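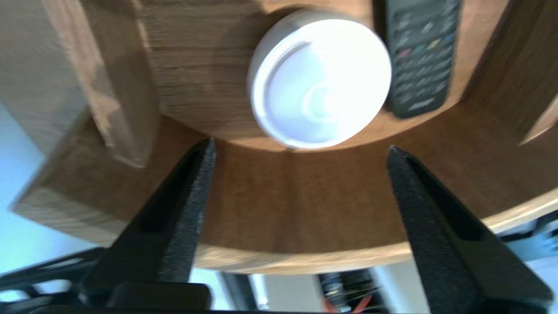

How long should the Trareck red stand after the journey before we open it?

Two weeks on its side in a cool room is enough for the red, and the white needs only a few days.

That was the thing most people wrote to me about, so I have put it first. The rest of this message answers Myrto's list from Monday, with her text left in where it helps, and then covers collection from Ponduvwood. It is long, so if you only want to know about collecting, go to the end.

Myrto Makris wrote:

> Hello all,
>
> Thanks to Leire for sending round the order summary. I have a few
> things I'd like cleared up before the wine gets here, and I suspect
> I'm not the only one.
>
> First, the total. The summary says 1728 bottles and the note from
> Mangubat says 288 cases. Last time the cases held twelve, and on that
> basis the two figures don't agree at all. Which is right?

Both are right. Trareck has gone over to cases of six for everything, red and white, so 288 cases comes to 1728 bottles. I should have said so in the summary. It does mean that if you ordered "two cases" by email and meant twenty-four bottles, you are down for half of what you wanted. I have been through the emails and written to the people where I thought there was any doubt, but please check your own line in the summary. I can move a few cases between people up to the time the wine is split. After that it has to stay as it is.

The smaller cases are laid flat inside, in two layers, with a card sheet between. They stack well but they are not strong at the corners, so don't put more than five on top of each other at home.

> Second, corks. Several of us had trouble with the last red. I opened
> seven bottles over the winter and two had wine halfway up the side of
> the cork. Neither tasted bad, but I wouldn't want to keep them. Has
> anyone raised this with the estate?

Amado raised it when he was over there in July. They told him they had changed to a longer cork for the red and stopped waxing the tops. The white is now under screwcap. He tried both wines from this shipment and had no complaint about the closures, though of course those bottles had never left the cellar.

If you get one with wine on the outside of the capsule, or a cork that has pushed up so you can feel it with your thumb, set it aside and tell me. Don't open it first. The estate will credit us for leaking bottles but they want to see the level, and they can't do that with an empty one. A photograph of the bottle standing upright next to a sound one from the same case has always been accepted.

Wine partway along the cork with a dry capsule is a different matter. I would drink those first and not worry. I have had plenty like it, from all sorts of places, and I can't remember one that was spoiled by it.

> Third, sediment. My brother-in-law poured the last of a bottle into a
> glass at lunch and it was like the bottom of a coffee pot. Is it
> filtered or not? The label says nothing.

The red isn't filtered. It is racked a few times and bottled from the top of the vat. There will be some sediment, and there will be more in a year or two. Stand the bottle up the evening before, pour slowly and leave the last half glass. If you have laid bottles down with the label uppermost you will know which side the sediment is on, which makes it easier if you are decanting in a hurry.

The white is filtered. If you see small clear crystals in the bottom or stuck to the inside of the cap, these are tartrates. They come out when the wine gets very cold and have no taste. They look a bit like sugar. Rosalinda had them in most of a case last year after keeping it in the garage through a frost, and the wine was fine.

> Fourth, and this is more of a moan, I still don't understand the price.
> We were told one figure in the spring and the summary has another.

The wine itself costs what we were told. What changed is the carriage. Mangubat used to charge by the pallet and now charge by weight, and Trareck's red bottle is a heavy one. I have split the carriage by the case, red and white alike, although strictly the red people ought to pay a little more. Working it out by bottle weight would have made a difference of pennies on most orders and I didn't think it worth the trouble. If the majority want it done the other way next time, say so and we'll do it.

Duty is shown as its own line. It is the same on every bottle, and there is nothing we can do about it.

> Last one. Is there any of the white left over? I only put myself down
> for one case and I've changed my mind.
>
> Myrto

There are four cases of the white not spoken for and none of the red. Myrto, I have put you down for one of the four. The others go to whoever writes first, one case each until they are gone.

Now collection.

The lorry comes in through Godport and then goes to the store at Ponduvwood, the same unit we used before, with the green roller door at the back of the yard. Mangubat will ring Melahat when it leaves the port. She will then send one message to this list with the day and the hours. Please don't ring the store. They hold the wine for us as a favour alongside their own goods and they don't know whose cases are whose.

We have 62 names on the order, and last time most of them turned up in the first half hour. The yard takes six cars at a push. So this time surnames A to L come in the morning and M to Z after lunch. If the half you are given doesn't suit you, swap with someone and both of you tell Melahat. Anyone collecting for a neighbour should come in their own slot and bring the neighbour's name written down, with the number of cases of each colour.

The cases will be stacked by colour and not by person. You take your own from the stack and Melahat ticks you off at the door. Look at the stamp on the short end before you load up: the red is marked T and the white is marked TB. The boxes are otherwise the same, and last year two people went home with the wrong wine and one of them had drunk some before we found out.

Bring something to put in the boot if you mind about scratches. There are staples in the bottom of some of the cases.

On keeping it, for those who are new. Somewhere dark that stays at much the same temperature is better than somewhere that is very cold one week and warm the next. Under the stairs is good. The kitchen is poor, and on top of the fridge is the worst place in the house. I keep mine in the bottom of a wardrobe against an outside wall. I'd plan to drink the white by the end of next summer. The red is good now, to my taste better with food than without, and I would expect it to hold for four or five years. Amado thinks longer. He likes old wine more than I do.

We are also around 100 pounds up from last year's order, mostly from the breakage credit that arrived after everybody had paid. I propose to take it off the carriage on the next one. Giving it back now would mean a lot of very small payments.

Two other small things. Somebody left a sack barrow at the store last time, with a red handle, and it is still there. And Rosalinda is after empty bottles with the flat-sided shoulder for her damson gin, so if you are putting any out for recycling, bring them along on the day and leave them by the roller door. Rinsed, please, and with the corks out.

For the autumn order, Trareck have offered us a rosé. Amado has a few sample bottles and will bring them to the yard, so you can taste before deciding, unless you are driving, in which case he'll give you a bit to take home in a jar. I haven't tried it yet. I need to give them a rough number of cases soon after the collection, so reply to me directly if you are interested, and not to the whole list.

Leire Carrasco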